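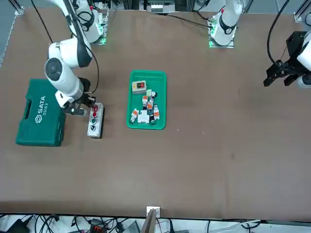 My dust collector drops out by itself and I would like to find the cause before I start replacing parts. It is a 2 hp single-phase Idum on its own 30 amp breaker, switched by a Wasik magnetic starter with a 120 volt coil. The starter is on the wall behind the collector, which is a long walk from the saw, so I want to control it remotely. The box for this is a gray push-button type with a red button at the top, which I plan to use for stop. For now it is wired to the starter with three-conductor cable. Start works every time. The motor then runs anywhere from a few seconds to most of an hour, the contactor opens, and everything coasts down. Pressing start again brings it right back with no need to reset the overload. I measured 116 volts across the coil with the motor running. The cable run is 30 feet. Is that too far for the voltage, or is something wired wrong? The Wasik sheet shows local buttons only and says nothing about adding a station.

Posted by Yvette Landry, 28th December
Comments (2) Share (4) 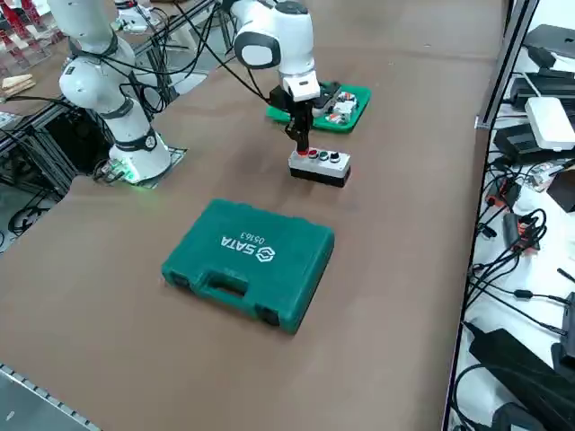
Ilir Dervishi

The distance is not your problem. A coil that size draws a fraction of an amp once it has pulled in, and the drop over 30 feet of any normal control cable is too small to see on a shop meter. 116 volts is fine. Most 120 volt coils hold in well below 100.

If the overload does not need a reset, then it has probably not tripped, although you should check that it is set to manual. Some can be set to reset automatically, and one of those will look just like what you describe. Look for a small selector next to the reset button, often marked H and A, or Man and Auto.

After that, suspect the holding circuit. In a three-wire hookup the stop button is normally closed and in series with everything. The start button is normally open, and the auxiliary contact on the contactor is in parallel with it. When you let go of start, the coil current goes through that auxiliary contact and nothing else. A loose screw or a dirty contact there gives you a starter that always starts and does not always stay on.
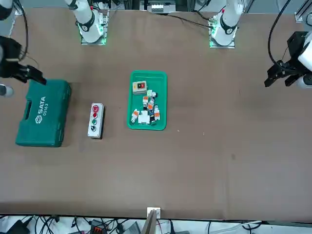
The stop button is the other candidate, because its contact carries the coil current the whole time. Contact blocks on inexpensive stations are often a snap fit on the back of the button. If one is not fully seated, the vibration from a motor on the same wall will open it for a moment, and a moment is all the contactor needs.

Turn off and lock out the breaker, confirm with a meter that both the power and control terminals are dead, and take these in order.

1. Read the overload selector. Write down the dial setting and compare it with the motor nameplate.

2. Disconnect the two stop wires at the starter end and put the meter across them, on ohms. You want close to zero. Flex the cable, tap the station with a screwdriver handle, and press and release stop a dozen times. Any reading that wanders points to the block or a terminal.

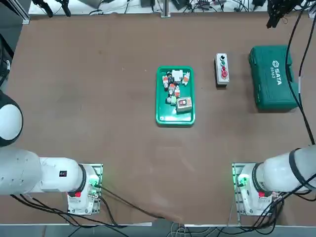
3. Put the meter across the auxiliary contact with its wires off. Push the contactor armature in by hand. Open circuit when released, near zero when held in, and it should not change if you wiggle it.

4. Retighten every control screw, including the ones at the coil. Pull on each wire afterward. Stranded wire under a plain screw works loose, so use ferrules or fork terminals.

If all of that passes, the coil supply is what is left. Log the voltage at the coil when the saw starts. A saw on the same leg of the panel can pull it down for half a second.

Marin Berisha

had the same thing, it was the wall switch feeding it. bypass the stop button with a jumper and see if it still does it

Valbona Jurić

Please do not leave a jumper across stop with the machine in service. As a test it tells you something, but do it with someone standing at the breaker, and take it off right after.

One thing to add to Ilir's list. Check whether the remote station was added in parallel with the original buttons or in place of them. For two stations, the stops all go in series and the starts all go in parallel. If the cover on the starter still has its own stop button, that contact is in the circuit too and needs the same ohms test. I spent more than an evening on a Zalix compressor for that reason. The remote was perfect and the cover button had a cracked block. A new one from Papadopoulos cured it in January and it has held since.

Also, 2 hp at 120 volts is a heavy load. If the motor is dual voltage, consider rewiring it for 240. You would need to change the overload range, and possibly the coil, depending on where the control circuit gets its supply.

This site uses cookies to remember your login and display settings. Accept - Manage settings

Contact - Copyright - Back to top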